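Notice to Patrons of the Flulville Regal

The management of the Flulville Regal wishes to advise patrons that the second feature on Friday's program, the 1943 horror comedy "The Mummy's Lodger," will be shown without its final reel. The final reel has declined to be shown.

Patrons will recall that the picture was acquired in July from the estate of the Tanora Film Exchange, together with 39 other titles of the same class. The print was described in the exchange's catalogue as complete, in fair condition and "occasionally damp." It was inspected on arrival and placed in the vault beneath the stalls.

At the first screening, the two comedians entered the crypt as scripted, performed the business with the candle, and were pursued by the mummy into the pantry. At this point the mummy stopped. It regarded the auditorium for 11 minutes. The comedians, having no further cause to run, sat down on a flour barrel and appeared to discuss their contracts. Management has since confirmed with the distributor, Flavby Pictures, that no such footage was ever shot.

A refund was offered to all patrons present. Most elected to stay.
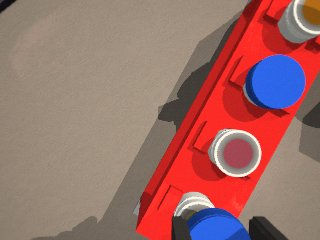
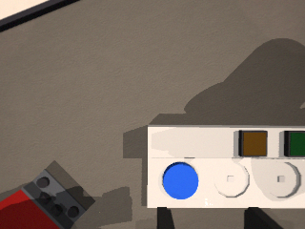
Computer-rendered stills; the red rack is in the first, the white device in the second.

At the second screening, the mummy was absent from the crypt. It was later observed in the newsreel, standing behind a prize heifer, and afterwards in the cartoon, where it had been drawn with considerable care. The organist was asked to play something calming. The mummy removed its hat, although it had not previously been wearing one.

The matter was referred to the Tehrani Laboratory, which undertook a frame-by-frame examination of the reel. Its report found 3,852 frames in good order and one additional frame, near the end, showing the interior of the Flulville Regal from the position of the screen. The seats were occupied. The laboratory noted that the colour of the upholstery was correct, and that the picture was otherwise in black and white. Its invoice has been paid.

Following this advice, management resolved that the final reel be retired to the vault and the door secured. It has been heard running on two evenings. The projector is kept upstairs.

The following arrangements therefore apply to the session of 28 August 2020. The main feature will commence at the advertised hour. The second feature will conclude at the pantry door, after which the house lights will be raised. Seat 90 has been withdrawn from sale at the request of its occupant, and patrons seated in the same row are asked to pass along any confectionery when it is indicated.

Loose bandage found in the foyer should be handed in at the ticket window.

By order of the management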